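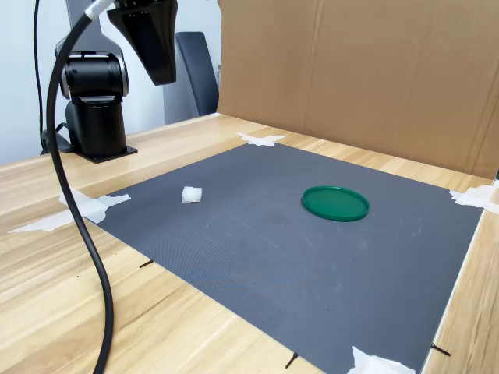

Does posting more often get a small account more replies?
Only up to a point, and for my account that point came a lot sooner than I'd hoped.

For this project I ran a page for Watgate, a made-to-order lampshade shop, through the whole of October. My tutor, Rosalie Egger, wanted us to pick one thing to change and leave everything else alone (harder than it sounds when you can see a post flopping!). I picked how often I posted. The page had 300 followers when I took it over, nearly all of them past customers and their mums.

For the first half of the month I posted once a day at 16:00. For the second half I went up to three times a day, using Tollov to queue everything the night before. I kept the same sort of posts throughout – a finished shade, a bit of fabric, a question for people to answer.

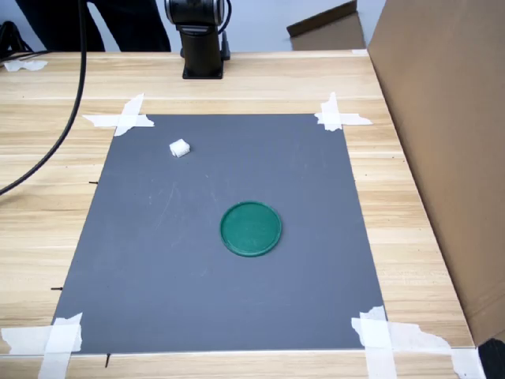
The questions did best by miles. One asking whether a fringe belongs in a kitchen got 16 replies, and two people had a proper argument under it, which I loved. When I went up to three posts a day, though, the replies thinned out and I lost a few followers too. Total views did go up, from 2000 in the first half to 3000 in the second, but that's three times the work for half as many views again, and I was running out of things to say about tassels.

I also had a go at copying the style of Mayrhofer, a much bigger shop with very polished captions. Mine sounded like a brochure and I dropped it after two tries.

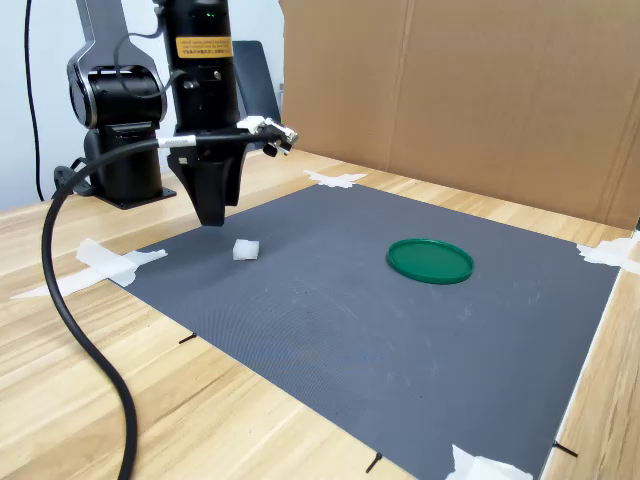
What I'd do differently

I'd run it for longer, and not so close to the run-up to Christmas, when everyone's feed is full of shops shouting. I'd also keep better notes. Sindier, the free stats tool I used, only holds on to the last couple of weeks, so some of my early reply figures came from screenshots on my phone. And I'd try the evening, as most of our replies arrived well after tea anyway.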